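Changes to Tambunan Weekend Registration

Registration for the Tambunan Weekend, our members' event for couples and singles in the lifestyle, moves to a two-stage process this year. The change applies to all 400 places, including those held over from the canceled December date.

In stage one, each adult submits an individual application with a government photo ID. Joint applications are no longer accepted, and couples must link their two records by entering each other's member number. In stage two, approved applicants pay the event fee and select a room category. An application that stays unpaid for 5 days is released to the waiting list, which currently holds 39 names.

The hotel buyout covers the Oren and Rokus wings. Rokus is the quiet wing, with no organized parties after 10 p.m. Play rooms are on the ground floor of Oren and are open to wristband holders only. Phones must be left at the Oren desk before entering any play room. Consent monitors wear a green armband and have authority to end any activity or remove any guest without a refund.

Seema Grewal has revised the rope and impact workshop rules. Participants in both workshops must attend the safety briefing on Wednesday evening. Personal equipment is inspected at the workshop door, and suspension is limited to the fixed points installed by Kimska.

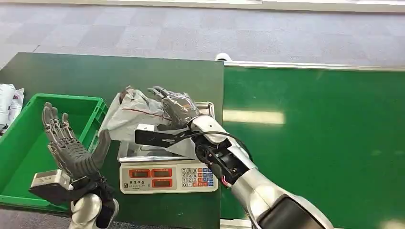
Can a member transfer a paid place to someone else?
Transfers are allowed only to a person who has already been approved in stage one, and both parties must confirm in writing before wristbands are issued. The original room category stays with the booking.

Dietary requests and accessible room requests go on the stage two form. Requests sent by email will not be processed.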